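Textiles in Use, Unit 6: Warm-Weather Bedding
Handout for the session of Wednesday, June 9, 2021
Instructor: Leonie Mayrhofer

6.1 Scope

Unit 5 dealt with blankets and quilts, where the aim is to hold still air next to the sleeper. Unit 6 covers the opposite case. A summer bed has to carry heat and moisture away from the body, and the top layer does most of that work.

6.2 Terms

Base layer: the mattress and its protector.
Sheet layer: the fitted or flat sheet, usually a plain-weave cotton.
Contact layer: whatever the skin touches. In winter this is the sheet. In summer it may be a separate mat.

6.3 Heat transfer at the contact layer

Two quantities matter. The first is conductivity, which governs how fast heat leaves the skin at the points of contact. The second is contact area. A soft sheet follows the body closely and has a large contact area. A mat of small rigid tiles touches at many separate points and leaves channels between them, so air can move under the sleeper. Väisänen's course notes treat the channels as the larger effect for a sleeper who turns often. Read section 2 of those notes before the lab.

6.4 Tile mats

Tiles are joined by cord or set on a backing, and the joints let the mat bend in both directions. Common faults are broken cord, raised tile edges and pinched skin at the joints. Check joints by rolling the mat once lengthwise and once across.

6.5 Layering on the bed

The mat goes over the sheet. It need not reach every edge of the mattress.
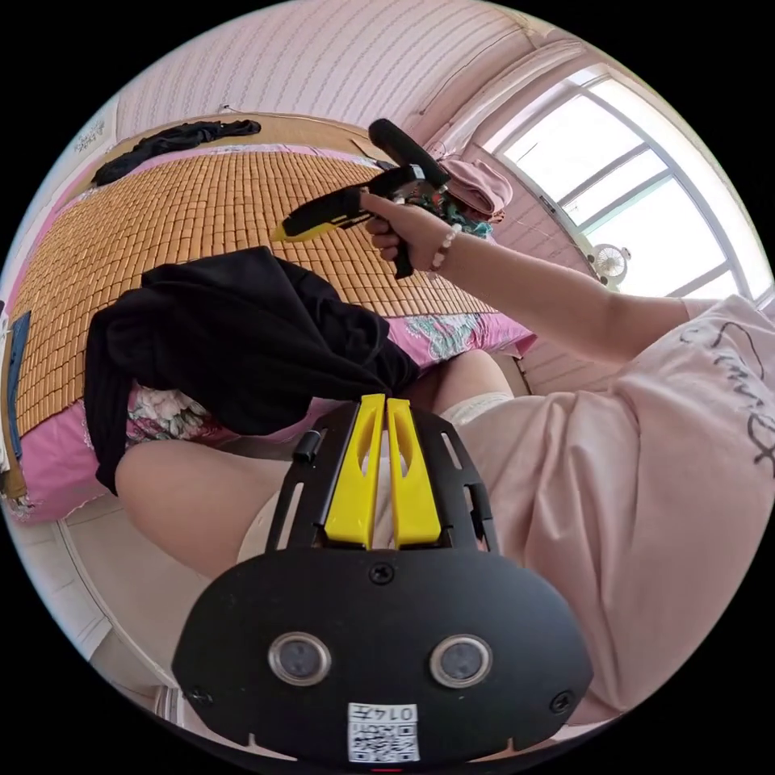 A margin of exposed sheet is acceptable along the sides and gives a softer edge for sitting. Bare legs on a tiled surface will show the tile pattern after a while; record this as a comfort observation, separate from temperature.

6.6 Care

Wipe with a damp cloth and dry flat in shade. Do not machine wash. Launder the sheet on its normal schedule. Store the mat rolled, from November on, in a dry closet.

6.7 Lab task

Take surface readings on sheet and mat after 15 minutes of sitting. Use the same room and the same sitter. Tabulate both sets and submit them to Raimo Väisänen with the Unit 5 corrections.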